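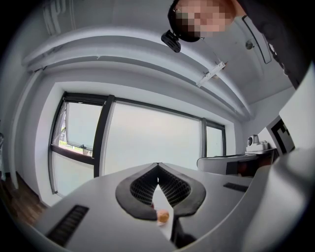
Room Survey for a Shared Study Space
Student project report, Building and Interiors
Xolani Naidoo and Charmaine Shabalala
May 16, 2016

Introduction

Our project was to look at one indoor room and propose how it could be used as a quiet study space. We were asked to leave the structure alone and work with what was already in place: the window, the ceiling and the services. The course gave us 40 hours between us and we used 39.

The window

The large window decides most of the layout. It has dark black frames and is divided by mullions, and the window side is where people will want to sit. Charmaine first drew the desks facing the glass. We changed this after we thought about glare on laptop screens. In the final plan the desks stand at right angles to the window, so daylight comes from the side.

We also looked at blinds. The Soltico roller type was our first choice, but one wide blind would mean that everybody gets the same light. Separate blinds fitted between the mullions cost more and let each desk have its own setting. We put the separate blinds in the plan and left the wide one as the cheaper option.

Ceiling and services 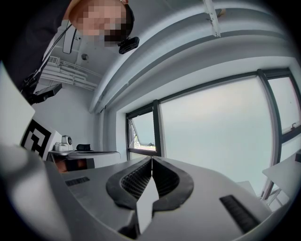 The pipes and conduits are white and run in a bundle on a diagonal along the upper wall, with a small white vent box at their upper end. Our first idea was to box everything in. Xolani made a cardboard model in February with a false panel over the whole run, and it made the room look lower. It would also make repairs harder. We decided to leave the pipes exposed and keep shelving away from that part of the wall. The vent must stay clear in any layout.

For lighting we compared 2 lamp ranges, Vornora and Zinby. Both can hang on a cable. Vornora has the wider shade and we preferred it over the desks. Zinby is smaller and would suit the corner by the door.

Layout options

We drew 3 layouts. Option A has single desks, Option B has one long shared table, and Option C mixes the two. Our tutor, Ms. Hodoroagă, pointed out that Option B left too little space to get past a person sitting down. We corrected it by making the table narrower, but then two people could not work across from each other with books open.

We recommend Option C. Still to be done are the cost table for the blinds and a second drawing of the upper wall.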